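Okay, I promised a few of you I'd write up what's going on with downtown Crichton, so bear with me, this will take a few posts (I've got coffee and I'm in no hurry).

**1/** The old Savham shoe factory is finally getting tenants! If you walked by on Saturday you probably saw the doors propped open. It's 28 small units on the ground floor, and for now they're only renting to people who live in the county, which makes me so happy I could hug somebody.

**2/** The first one in is Darna, the little bakery that used to sell out of a window on Jumesard Street. Same cardamom buns, same long line, but now there are places to sit! I had two buns and took a third home, and I'm not sorry.

**3/** Harish Bhatt is opening a repair shop three doors down, for lamps and radios and the kind of toaster your grandmother had. He told me he's already got a waiting list and he hasn't even hung the sign yet. Bring him your broken things, he loves a challenge. 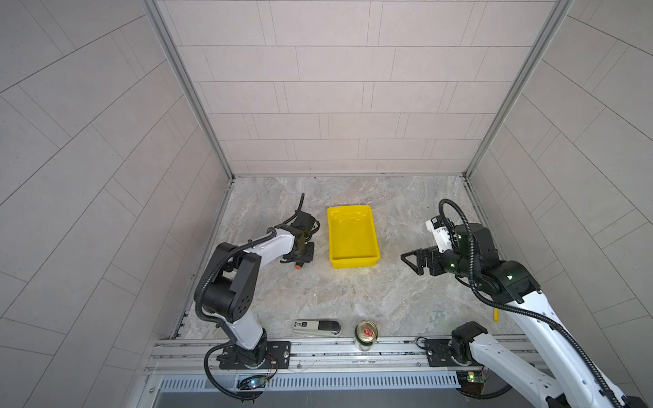

**4/** Parking, because I know you'll ask. The lot behind the factory holds 100 cars and it's free after 5. Before that, please try the bus. The number 3 stops right across the street now, and the walk from the library is lovely if you take the river side (a few benches, lots of shade, one very bossy goose).

**5/** The upstairs is still a question mark. Some folks want apartments and some want a music hall with room for 600. I go back and forth, I really do. My heart says music and my rent says apartments.

**6/** Anyway, if you've lived here a long time and remember when the factory was running, I'd love to hear your stories. My aunt worked on the second floor and she still talks about the smell of the leather. Replies are open, and I read every one of them, usually at breakfast.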